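Wernix desktop group - minutes, April meeting

Started 7.05 pm, on the voice channel. Minutes of last meeting agreed, no changes.

1. Installer
Jituva 3 now boots on the old test laptops. Disk step still too easy to click through by mistake. Agreed to add a second confirm page before anything is written. German text missing on two screens, translation team to be asked again.

2. Bug list
346 open, up to 70 of those look like duplicates. Triage evening to be held before the freeze. Anything against the old release with no reply gets a polite note, then closed. Panel clock bug is back, reopend.

3. T-shirts
Colour-block style, short sleeves. Yellow and navy body, brown collar liked by most. Logo to go small on the chest or not at all - left open. Price from the printer still to come.

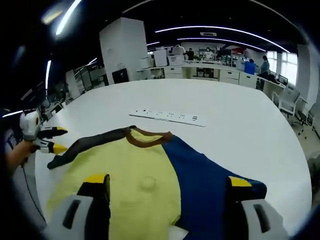 4. File manager
Long talk, no full agreement. Dehghan is quicker on network shares but drops the split view. Rerkik keeps it and is slow to start. Vote taken, 5 for staying with Rerkik this release, 3 for the switch. Look at it again after the next beta. Users who want Dehghan can get it from the extras repo, wiki page needs updating to say so.

5. Mirrors
One mirror out of date since last month. Take it off the list untill the host replies.

6. AOB
Wallpaper contest - same rules as last time, no photos without a licence. Forum login still slow in the evenings, being looked at.

Closed 8.40 pm. Next meeting same channel, time to go out on the list.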